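Household arm put through its paces at Vumthorpe open day

209 shares | 13 comments

Visitors to the Stovus test site at Vumthorpe were given a close look at the company's household handling work in September, when the building was opened to the public from 10am until mid-afternoon.

Stovus, which builds control software for domestic robots, runs the site jointly with Jetley, a supplier of grippers and wrist units. The ground floor is divided into seven small rooms fitted out as parts of an ordinary home. Two of them, a kitchen and a tiled utility corner, were used for live runs during the day. The other five were open for visitors to walk through, with the arms parked.

Most of the technical interest was in the tiled room. Glazed walls and a shiny floor are a known difficulty for camera-based handling: reflections move as the wrist moves, and a regular grid of grout lines gives the software many near-identical features to choose from. Stovus staff said the earlier version of their position tracking would sometimes lock on to the wrong row of tiles and place the arm one tile out. The current version weights fixed objects in the room more heavily than the wall pattern.

A screen outside the door carried the view from the wrist camera, so that people in the corridor could follow the approach to each object as the arm's own software received it.

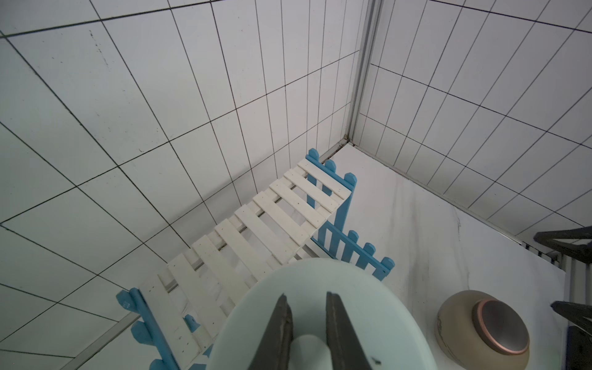

The wrist camera's view in the tiled room, with the gripper open over a white slatted bench and an upturned bowl on the floor to the right.

Low furniture brings its own problems. Slats present a series of narrow edges with gaps between them, and depth readings taken across them tend to jump between the top surface and the floor below. Picket shapes are awkward for a similar reason. The arm is therefore limited to a reduced speed whenever the software judges that the fingers are close to a surface of this type, and the limit is lifted only once the wrist has cleared it.

Bowls are handled by the rim where possible. When one is upside down the rim is against the floor, and the planner has to decide between a grip across the base and a push to tilt it. Staff described both methods in a short talk at 11am but said the choice between them was still made by a simple rule based on the estimated width, and that they expected to replace it.

Questions from visitors were mainly practical. Several asked about cleaning, and were told that the finger pads can be removed without tools – the housing itself is wiped down in place. Others asked about noise, power use and what happens in a power cut. In the last case the joints lock and the fingers hold their position until released by hand.

A separate display in the entrance hall was provided by Yalçınkaya, which makes the mobile base used in the kitchen. It showed the drive unit with its covers off, along with a worn set of wheels taken from a long-running floor test.

Stovus said the layout of the rooms would be changed over the winter, with more storage at floor level and a second tiled area using a matt finish for comparison. Results from the two surfaces will be published together on the company's website. Jetley plans to have a narrower finger design ready for the same tests.

The next open day at Vumthorpe has not been fixed. Schools and colleges can ask for a group visit through the site office.

13 comments | Share this story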